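Stoltley Study Hall
Portable Lighting Inspection Checklist, with Comments
Inspector: Baptiste Tanguy
Date: November 27, 2021
Area: Room 19, desk lamps and bench surfaces

Scope. This checklist covers plug-in desk lamps issued to tables in the study hall. Ceiling fixtures are recorded on the Hornura form. Lamps are checked at the table before they go back on the issue shelf.
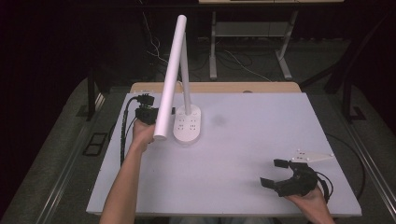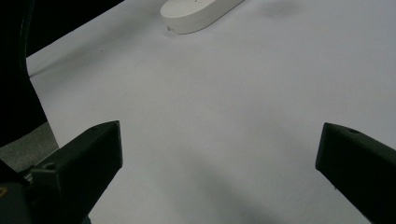
1. Lamp head and arm
Head holds its position at low, middle and high settings: Pass
Arm secure where it meets the base: Pass
Comment: Movement is slightly stiff at the upper end of the range. Do not lubricate. Recheck in July.

2. Base
Stands level without rocking: Pass
Controls respond to a light press: Pass
Underside pads complete: Attention
Comment: One pad is worn at the edge. The lamp may stay in use. Replacement pads are to be ordered from Haken with the next supply request.

3. Power cord and plug
Insulation free of cuts or flattened sections: Pass
Plug blades straight and firm: Pass
Cord routed clear of walkways when issued: See comment
Comment: Users have been placing cords across the aisle on the Ritchie Wing side. Supervisors should direct them to the wall outlets. Extension cords may not be joined together.

4. Light output
No flicker after 20 minutes of continuous use: Pass
Outer housing comfortable to the touch after the same period: Pass
Comment: None.

5. Table surface
Clean and free of residue: Pass
No scorch marks or softened areas: Pass
Comment: Liquid cleaner must be applied to the cloth and kept away from the lamp controls.

6. Records
Asset number legible: Pass (163)
Hours of use entered in the log: Not done
Comment: The log sheet was blank for this lamp. Lamps are due for a full electrical test at 1,000 hours, and the interval cannot be confirmed until the entries are brought up to date.

Result: Approved for continued use, with items 2, 3 and 6 to be followed up.

Signed: B. Tanguy
Copy to: Stoltley facilities office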